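Workshop Notebook, Equipment Recovery Bench
Koltthorpe Technical Services, Room 14
Entry of September 8, 2008
Entered by: Yao-tsung Man

Subject: Disassembly of desktop unit, asset tag 3464

The unit was released to the bench under work order 718, following its withdrawal from the Bisgaard office. The order calls for recovery of reusable parts and sorting of the remainder by material. The hard drive was removed and signed for at Bisgaard before the unit was sent to us, and the receipt is filed with the order. No data handling is therefore required at this bench.

The power cord and all outside cables were absent on delivery. The case was wiped down before opening. Dust was heavy at the vents and has been noted on the condition sheet, as it was for the two units received in August.

Light gray parts are to be kept together in the shallow bin until the material has been confirmed. Colleagues are reminded that plastic and painted steel of the same shade have been mixed in the past, and that Gulora returned one full carton to us on that account. Where a part carries no material mark, a magnet is to be used before it is placed in a bin.

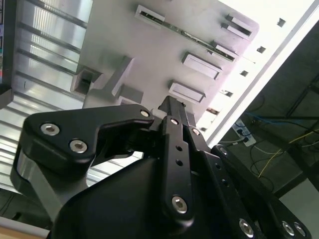
Light gray panel with rectangular slots and square holes. Material to be confirmed before sorting.

Slotted panels should be handled by the long edges. The openings can be sharp on the reverse side, and gloves remain compulsory for this step. The panel is to be inspected for cracks between neighboring slots. A cracked panel goes to scrap and is recorded as such; a sound one is labeled with the asset number and shelved. The previous practice of shelving first and inspecting at the end of the month is discontinued.

The order of removal proposed for this unit is as follows.

Expansion cards, if fitted, with their screws bagged separately.
Memory modules, if fitted, beginning with the bank nearest the top rail.
Loose wiring, to be unplugged at the board and never pulled by the wire.
Processor, after the lever has been released.
Processor retention hardware.
Motherboard, lifted clear of the rear port strip.
Rear port strip, small clips and remaining plastic parts.

Screws are to be kept by group in the divided tray. The lid label should give the group name and the asset number only. Full descriptions belong in this notebook, where they can be found again.

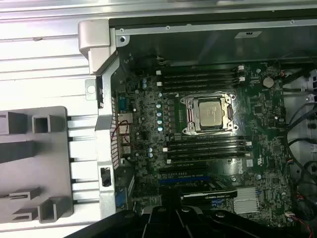 Recovery of the motherboard is the principal purpose of this order. Zomeck has asked for complete boards where possible and will accept a board with its processor in place, provided that the socket has not been disturbed. The Dell board in this unit has the processor seated under a silver retention frame, with the hinged lever along the right side, and I propose to leave that assembly closed until Zomeck has replied. The processor markings could not be read, so the type is entered as "unknown" on the parts sheet. Thermal compound should not be cleaned from any processor for the sole purpose of reading it before the buyer's instructions are received.

The memory slots are arranged in two groups, four above the socket and four below. The parts sheet currently provides lines for four slots only. I have drawn additional lines by hand and request that the printed form be amended at the next revision. Slot position should be written as "upper" or "lower" followed by the number, counted from the socket outward.

One thin red wire loops across the rear port area. Its routing is to be sketched before it is unplugged. The same applies to the small black clip between the port strip and the chassis edge, which could easily be lost in the sweepings. Both are to be bagged with the board and entered on the same line.

The white label sticker on the upper rail should be left in place. Labels on frame parts are of use to Zomeck when a case is matched to its board, and removal with solvent has marked the metal on earlier units. If a label is already lifting, it may be covered with clear tape.

Packing. One board is allowed per anti-static bag, and one bag per carton. The carton limit set by the carrier is 400 ounces, and no board shipment from this bench has come near it. Cartons for metal parts are another matter and must be weighed before they are sealed. The bench scale was checked this morning against the reference weight and read correctly.

Outstanding items:

Reply from Zomeck regarding the processor.
Confirmation of material for the light gray panel.
Amended parts sheet with eight memory lines.
Fresh labels for the divided tray — the present ones no longer adhere.
Second pair of medium gloves.

Work order 718 remains open. The next entry will be made when the buyer's instructions are in hand. Should a colleague take over the bench before then, the retention lever is to be left as it is.

Y. Man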